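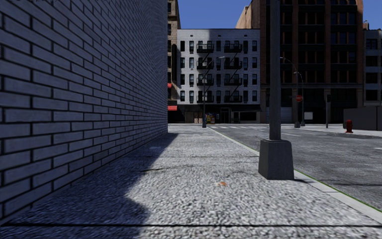 # 人行道配送机器人采购与预算:常见问题

适用对象:准备为下一预算年度申报设备的站点与部门。维护人:Triin Uibo(设备规划)。最近更新:2018年3月13日。

### 仿真授权要不要单独列预算?

要。仿真环境不含在整机报价内,按席位计费,与硬件分开申报,科目为“软件与订阅”。Halora 和 Pudico 两家的报价单格式不同:前者把街区地图包写在附件里,后者写在正文的可选项中。比价前请先把地图包拆出来。

### 先买仿真席位还是先买整机?

先买席位。整机交货期为 33 周,席位开通后即可开始路线评估。路线评估报告是整机申请的必备附件,没有报告的申请会被退回。

### 评估报告里必须写哪些路况?

至少包括以下内容:

- 路面类型。卵石骨料面层、沥青、石板分别填写,不要合并为“硬化路面”。
- 净宽。从墙根量到路缘石;有灯杆或基座的位置,量到基座外缘,不量到杆身。
- 阴影边界。一侧为高墙的路段,须在强日照条件下至少跑一次,记录明暗交界处的误检。
- 路口。斑马线、停车标志、信号灯是否齐备,路缘是否有坡道。
- 固定障碍物。消防栓、报刊箱、灯杆基座等逐项登记。

### 空街场景的结果能否作为验收依据?

不能单独使用。没有行人和车辆的场景只用来检验定位与可通行区域分割,动态避让须另跑一组。两组结果分开提交,不取平均值。

### 每条路线要跑多少次?

静态组 300 次,动态组次数由 Ivars Ramanauskas 按路口数量核定。中途改过传感器参数的,从头计数。

### 现有工作站能用吗?

取决于显卡。先运行供应商的自检程序,把输出文件附在申请后面。自检不通过的,可以申请云端实例,单价为每席位每月 2,000 欧元,按整月结算,不足一月不退。长期使用时购置工作站较省,交叉点请自行测算并附表。

### 传感器选配怎么定?

标准配置为前向双目相机加一个低位激光雷达。以下两种情况可以申请加装侧向相机:路线沿连续墙面延伸,或净宽低于标准限值。其他理由需要 Aušra Luik 书面批准。

颗粒状面层对低位雷达有噪声影响,但这属于滤波设置问题,不作为加装硬件的理由。

### 小块垃圾、裂缝和路面接缝需要建模吗?

需要保留,不得为了提高通过率从场景中删除。整机如因这类物体频繁停车,后期的人工干预费用由申报部门承担。

### 每台机器的年度费用包括什么?

| 项目 | 是否含在整机价内 | 备注 |
|---|---|---|
| 首年质保 | 是 | 不含轮胎 |
| 备用电池 | 否 | 每台至少一块 |
| 地图更新 | 否 | 按街区计 |
| 远程监控席位 | 否 | 一个席位最多管 7 台 |
| 保险 | 否 | 由总部统一投保,费用分摊 |

漏报最多的一项是远程监控席位。

### 可以租赁吗?

可以,目前只有 Lukoševičius 提供租赁,最短租期一年。租赁设备同样需要路线评估报告。租期内不允许改装,包括加装侧向相机,因此需要选配的路线请直接走采购。

### 申报截止时间?

12 月第一个工作日。申请表在 Clerkico 系统中填写,路线评估报告以附件上传,不接受邮件提交。逾期申请转入下一年度,席位费用不顺延。

### 批准后路线有变怎么办?

起终点不变、绕行不超过一个街区的,提交变更说明即可。新增路口的,须补跑该路口的静态组和动态组。更换城市的,按新申请处理。

### 找谁?

预算科目与分摊:Darius Org。场景与地图包:Žydrūnas Avotiņš。本页内容有误请直接通知维护人,并注明问题标题。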